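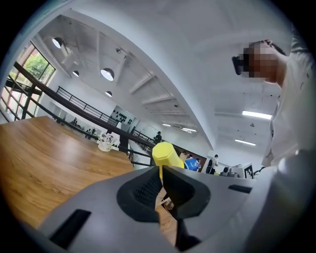 White vase and flowers at the far end of the table.

December 29, 2021 – Fisau single, mix notes

Kick was fighting the bass at 76 Hz. Cut 3 dB there on the bass and left the kick alone. Tempo stays at 103. Stanisława Sadowski wants the second chorus vocal drier – plate send pulled down, delay kept.

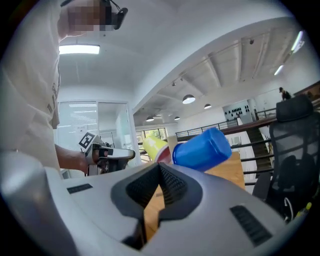 Left to do

Re-amp rhythm guitar through the Zieliński combo, mic off center. The September take has a dip at 2000 Hz I can't EQ out. Bounce stems for Porness, 30 seconds of tail on the outro.
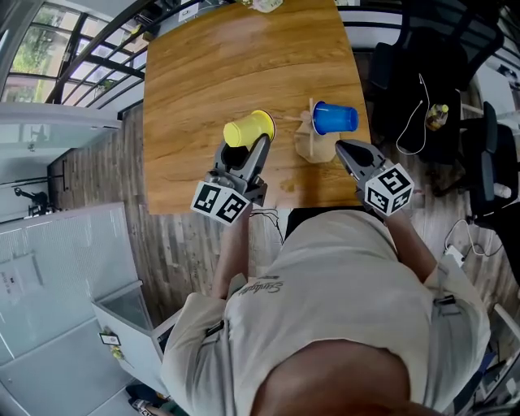

Wooden table, yellow cup on its side.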